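August, workshop notebook, 7:40 a.m.

Moisture meter again. The Winda pin meter says the ash boards in the back rack are ready. The Ikovar says they want another month. Same boards, same end of the rack, readings taken one after the other with the door shut. I don't believe either of them.

The Winda leaflet claims the species setting takes care of everything. I tried the ash setting and then the oak setting on board 106 and got the same number both times, so I'd like to know what the setting does. Fresh batteries made no difference.

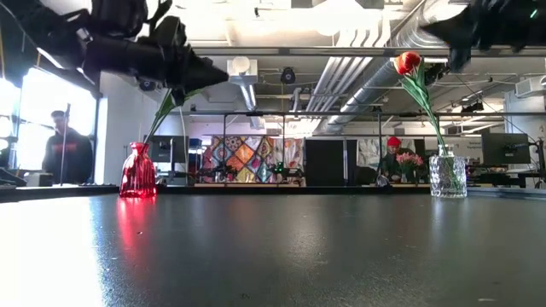

Somebody has penciled "dry" on board 145. No initials, no reading, no month. Please don't do that. I cut a short piece from the middle of it, weighed it and put it in the small oven. Will weigh again after lunch and keep going until the weight stops dropping. Slow, but I trust the scale more than I trust two pins and a chart.

2:15 p.m. Still losing weight. Put it back in.

The yard at Wosside swears this load was kiln dried. Maybe it was, once. Then it sat under a tarp by their loading door for who knows how long, and the kiln ticket doesn't cover that. I asked for the ticket anyway and got a photocopy with the bottom half missing.

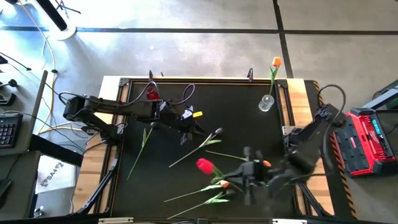

Read through the Cifuentes drying tables over coffee. Nice layout, but they never say how thick the test boards were, so I can't see how to apply them to our 2 inch stock. I've left the booklet on the shelf for anyone who wants to argue.

4:30 p.m. Weight the same on the last two weighings. Worked it out on the back of the delivery note and the piece comes out wetter than the Winda says and drier than the Ikovar says – so neither gets to gloat. One piece from one board, though. I want 4 more, from different parts of the stack, before we plane anything for the bench tops. Oven stays set where it is overnight, please leave the dial alone.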